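コースターとトレーの水滴跡、みんなどうしてる?

1 :Garka
氷入れたグラス置いとくと夏場ほんとに輪ジミがひどい
木のトレーがもう二枚目なんだけど、また白くなってきた
オイル塗ればいいのか、あきらめてコースター敷くのか
教えてください 急ぎ(火曜に義母が来る)

2 :しろくま台所
オイル。えごま油でも亜麻仁油でもいいから薄く塗って一晩
厚塗りするとベタベタになるから注意

3 :Liditgate
えごま油はやめとけ派
うちはにおいが残って無理だった
蜜蝋ワックスのほうが楽。拭いて終わり

4 :しろくま台所
>>3
塗りすぎでしょ それ
乾いた布で拭き取ってる?

5 :Liditgate
>>4
拭いたよ
三日たっても油くさかった。個人差ってことで

6 :Garka
家にえごま油ならある
けど今もう白い跡になってる分は消える?塗る前に何かする?

7 :名無しの食器棚
白い跡なら塗膜の中に湿気が入ってるだけのことが多い
まずドライヤーの弱温風を離して当てる。近づけすぎ厳禁
黒い跡は別。あれは木まで行ってるから削るしかない

8 :Sinaga
横から失礼
そもそもウレタン塗装のトレーだったらオイルしみこまないよ
水一滴たらして、玉になったまましみないなら塗装あり
塗装ありにオイル塗っても表面でベタつくだけ

9 :しろくま台所
>>8
あ、それは先に言うべきだった すまん
オイルは無塗装かオイル仕上げの話です

10 :Garka
水玉になった
塗装ありか……じゃあオイルなしで、ドライヤーやってみます
コースターは何がいい?珪藻土はグラスの底にくっついて持ち上がるのが嫌

11 :Liditgate
フェルト一択。くっつかない、音もしない
雑貨屋のDrornskaで四枚組2,669円、高いけど16か月使ってまだへたってない

12 :名無しの食器棚
フェルトは乾くの遅いぞ
梅雨どきに重ねてしまってカビさせたことある

13 :Liditgate
>>12
重ねるからだよ
使ったら立てかけて乾かす。それだけ

14 :Sinaga
うちは食器も小物も全部、溝のあるマットの上に置いてる
下に空気が通るのと通らないので乾き方が全然ちがう
布巾の上にべた置きが一番だめだと思う。布巾のほうが湿ってるから
トレーは洗ったらすぐ拭いて、平置きせずに立てる。平置きだと裏だけ湿って反る

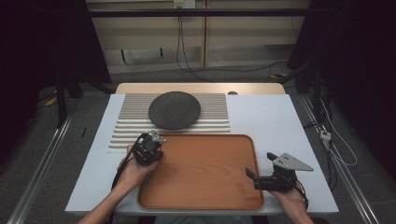

15 :Sebastián Godoy
溝マットは賛成だけど、トレーは立てると逆に反らない?
縁の片側に重さがかかり続けるし、うちのは立てて保管してたほうが先に曲がった
乾くまでは立てて、しまうときは平らが正解な気がする

16 :Sinaga
>>15
あー保管はそうかも
自分が言ったのは乾かすときの話ね 書き方わるかった

17 :名無しの食器棚
溝マット、溝に水あかたまるのがめんどくさい
歯ブラシでこするはめになる
結局たためるワイヤーラックに戻した

18 :しろくま台所
>>17
クエン酸水スプレーして放置、あと流すだけ
こすらなくても落ちる。シリコン製ならだけど

19 :名無しの食器棚
>>18
やったけど落ちなかったから歯ブラシなんだが

20 :しろくま台所
>>19
濃さ足りてないのでは 水200mlに小さじ1は入れて

21 :Garka
ドライヤーやりました!
白いのだいぶうすくなった、縁のほうはまだ残ってるけど遠目ならわからん
フェルトのコースターも注文した。火曜に間にあうかは知らない
黒い跡が一個だけあるのは花瓶でも置いてかくしときます

22 :Liditgate
>>21
花瓶の下にも何か敷いときなよ
また輪になるぞ

23 :Garka
>>22
たしかに 敷きまs

24 :Garka
敷きます(途中送信した)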